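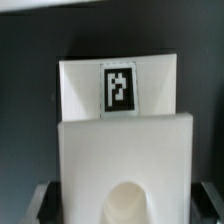 White against charcoal grey.

Home Shop Study Guides Group Sets Large Print Basket Contact

The Stelta Psalms Guide
A workbook for small groups, from Urkholm

Most Bible study guides are written for a group that does not exist. Everyone in it has read the passage beforehand. Everyone arrives at half past seven. When the book asks "How does this verse make you feel?", eight people answer in turn, in complete sentences, and the leader says "Thank you for sharing that" and turns the page.

The Stelta guide was written for the other sort of group, where two people have read the passage, one has read the wrong passage, and the rest are still discussing the parking. It covers the whole book of Psalms in 50 sessions, taking them in order, including the ones that tend to get left out when the weather is nice.

How a session works

You read a psalm aloud. You may read two or three if they are short, and the guide marks which ones can share an evening without bumping into each other. There is a page of background: who might have sung it, what the odd word in the heading could mean, and where scholars disagree. On "Selah" they disagree a great deal. We give the main suggestions and admit that we don't know either.

After that come the questions. We have tried to ask only things we would be willing to answer ourselves in front of people we see at the supermarket. Some have a definite answer that can be found in the text by looking, which cheers up anyone who did well at school. Others don't, and these are set in italics as a warning to the leader to keep an eye on the clock.

Each session ends with a short prayer. You can skip it and use your own. You can also use it word for word and let people think it is your own, and we won't say anything.

The difficult ones

Yes, they are in. The psalmist is angry, frightened, sorry for himself and, in places, in favour of some quite alarming things happening to his enemies. Plenty of guides hurry past all this to get back to the green pastures. Ours gives the angry psalms the same number of pages as the gentle ones, and the notes do not pretend that a curse is really a sort of hug if you look at the Hebrew.

The psalm that finishes in darkness, with no cheerful turn in the last verse, has a session to itself. The leader's notes for it are very short. We suggest reading it slowly and putting the kettle on afterwards. Groups who tried the early drafts told us this was the evening they remembered, and also that we had misspelt "lament" on the facing page. It has been corrected.

The very long psalm, the one that works its way through the Hebrew alphabet, is spread over several weeks. Groups that want to do it all in a single evening are welcome to try, and we would like to hear from the survivors.

Which edition?

Standard. Paper cover, 9 point type, fits in a coat pocket if it is an honest coat. Wide outer margins for writing in. The paper will take a biro without the ink coming through to Thursday's psalm, so to speak, though a felt tip will get the better of it.

Large print. Exactly the same words and the same page numbers in 16 point type. Getting the page numbers to match took longer than writing the book. We did it so that nobody at the back has to ask "Which page is that in mine?" every four minutes. The large print edition is a good deal heavier, and does not fit in any coat we own.

Leader's edition. The standard text, with notes on facing pages and a rough timing for each part. The timings are hopeful. There are also answers to the questions that have answers. Please don't leave it open on the arm of the sofa.

Dideo listening set. Every psalm read aloud, plainly, without a pan flute. Useful for members who find print hard going and for anyone who prefers to do the reading in the car on the way. It downloads as separate tracks, one to a psalm, and the track numbers match the psalm numbers. The background notes are not included.

Does it matter which Bible we use?

No. The questions refer to verses by number and rarely hang on one English word. When they do, the notes give the common alternatives, so that the person with the old family Bible and the person with the phone can both be right. A few versions number the psalms differently, and there is a table inside the back cover for them.

Do we have to go in order?

You don't. Each session stands up by itself. The Economou reading plan, printed at the front, is a shorter route for groups that only meet in term time, and it mixes praise and complaint so that you don't get a whole winter of either.

Is it suitable for new Christians, or for people who aren't sure?

It assumes very little. Church words are explained the first time they come up and listed again at the back. There are no questions that require anyone to announce where they stand, and no blank lines headed "My commitment".

Can I use it by myself?

You can, and the discussions will be shorter.

Ordering

The first printing is 1,000 copies, all editions together, and we shall reprint when they have gone or when the cupboard is needed for something else. Group sets come with one leader's edition and as many standard or large print copies as you ask for, in any mixture. Tell us the mixture in the order notes. If you leave the notes blank we will send standard, and you will be the one explaining it.

Copies can be returned if they have not been written in. We do check, and pencil counts. Orders placed in May take a little longer to go out, as that is when we do the stocktake.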